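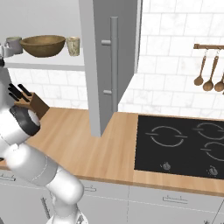

*Slide 1: Knife block on the countertop.*

**Tenant Kitchens: Fit-out Standards and Inspection Practice**
Speaker notes, property managers' briefing, 2021-04-19
Presenter: Loredana Dal Bello, Reterent

**Opening**

Welcome colleagues from the Istbridge and Perier offices. Acknowledge Branislav Charvát, who drafted the revised standard and will take technical questions at the end.

Reterent now manages 300 furnished tenancies. The kitchen remains the room most often named in maintenance requests and in disputes over bonds. The present standard was written when our furnished stock was much smaller, and it leaves a good deal to the judgement of individual managers.

**Slide 2: What the standard covers**

- Benchtops, sinks and splashbacks
- Fixed appliances, including the rangehood and its filters
- Supplied equipment: cookware, crockery, cutlery and knives
- Lighting over work areas

Pause here. Managers at Perier have asked whether portable appliances are included. They are included only where they appear on the signed inventory.

**Slide 3: Supplied equipment**

Knives are to be stored in a block or on a fixed rack, and are not to be left unsheathed in a drawer. A damaged block is replaced, not repaired. Each knife is listed on its own line of the inventory, as "one set" has proved impossible to settle at the end of a lease.

Non-stick pans are treated as consumable. Ordinary wear to the coating is not to be charged to the tenant. Edmund Wysocka has confirmed this position for all three offices, and earlier correspondence to the contrary should be disregarded.

**Slide 4: Inspections**

Routine inspections will take place 2 times in each year of the lease. Written notice is given in every case — a telephone call does not meet the requirement.

At each visit the manager should:

1. Run both taps and look under the sink.
2. Check the seal between benchtop and wall.
3. Remove and look at the rangehood filter.
4. Test the smoke alarm nearest the kitchen.

Cleanliness is recorded only where it affects the condition of the property. Remarks about a tenant's cooking or groceries do not belong in a report. Stress this point; Hedvika Halás has had to withdraw two reports on these grounds.

**Slide 5: Costs and approvals**

Managers may approve kitchen work up to $2000 without referral. Anything above that amount goes to Kolbrún Kárason with 4 colour photographs and a written quote. Splitting a job to stay beneath the limit is a breach of the delegation.

**Slide 6: Timetable**

The revised standard applies to new leases from October. Existing leases move across on renewal. Inventory templates will be loaded into Dafis beforehand, and the old forms will be withdrawn on the same day.

**Questions**

Refer queries about strata by-laws to the Istbridge office. If asked about unfurnished properties, state that they are under separate review and that no date has been set.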